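6 min read

The Parts Tray Has Changed My Life (A Little)

Hello again from the Bramlow repair bench! November already, and the pile of donated desktops in the back hall has gone from "we should get to those" to "I have to turn sideways to reach the coffee." We took in 40 towers from the Sturton office clear-out, nearly all the same kind of boring black business machine, and I mean boring as the highest compliment. Same screws, same latches, same everything. Once you've opened one you can open the next with your brain half on the radio.

So this month I want to talk about taking them apart, and mostly about where you put the stuff once it's out. For years my system was a cereal bowl. Memory, screws, processors, a stray AA battery, all in the cereal bowl. I have bent pins that way and I have lost a perfectly good stick of RAM for most of a summer (it was in the toaster oven box, don't ask).

Now we use a printed tray with a place for each thing. Hard drive stands up at the back, memory goes in its slot, and the CPU gets its own little square to sit in, metal side up. If a spot is still empty when I'm ready to close the case, I know to go looking.

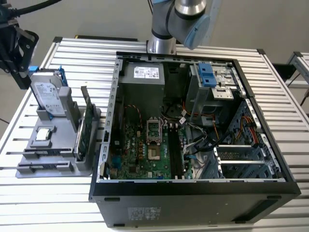

Case on its side, side panel off, and the power supply still in place.
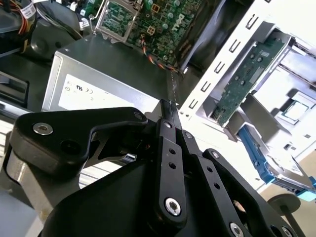
My order of work, for anyone who wants to join in: unplug it, hold the power button down for a few seconds, lay the case flat, panel off. Drive first, then memory. The processor comes last and goes back first, and please, please don't touch the gold contacts in the socket. Lift the lever, open the bracket, pick the chip straight up by its edges. I say this with love, having ruined two boards of my own.

Cables are where I get grumpy. Somebody at the factory tucked those drive wires exactly where your knuckles want to be, and I still haven't found a way around it except to unplug them and fold them over the side while I work. If you have a better trick, write in!

The Stellico folks sent us a bag of fresh thermal paste tubes, so we should be good through spring. What we're short on is drives. Anything that spins and passes the test is welcome, and we wipe every one before it goes back out. We also need drive caddies, the blue plastic kind, which seem to evaporate.

Next month: cleaning fans, and why I've stopped using my good paintbrush for it.

Questions or parts to donate? Reply to this newsletter or stop by the bench. © Bramlow Repair Bench. Back to top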